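Visita al taller de Wornitz

Fuimos a ver el Eshun el 24 de enero de 2022, invitados por Fomlow, que lo ofrece en alquiler a residencias y comedores pequeños. Nos recibió Montserrat Rosales, responsable de demostraciones. El equipo consta de dos brazos con pinza, la base y el programa de control Lundico.

La prueba se hace entre mesas con vajilla y cubiertos corrientes. La tarea que más nos interesaba era la de la taza, por el peso y por el borde, que en nuestro comedor se desportilla a menudo.

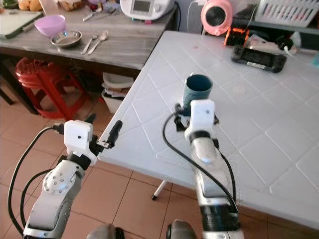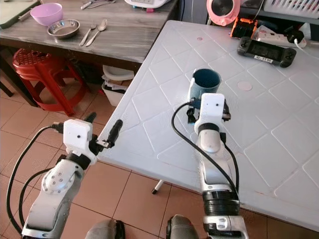

El Eshun con la taza en la pinza derecha; la izquierda, libre.

Amado Ocampo, que llevaba nuestra lista de preguntas, insistió en el precio. El alquiler es de unos 2000 euros por trimestre, con 4 visitas técnicas al año – las piezas de desgaste se pagan aparte. Con el segundo juego de pinzas sube a 3000. La formación del personal dura 40 horas y se hace en Wornitz, cosa que a nosotros nos complica los turnos.

Quedó pendiente saber cómo se limpian los dedos de la pinza y si los cables admiten una funda. Rosales prometió enviarnos el manual.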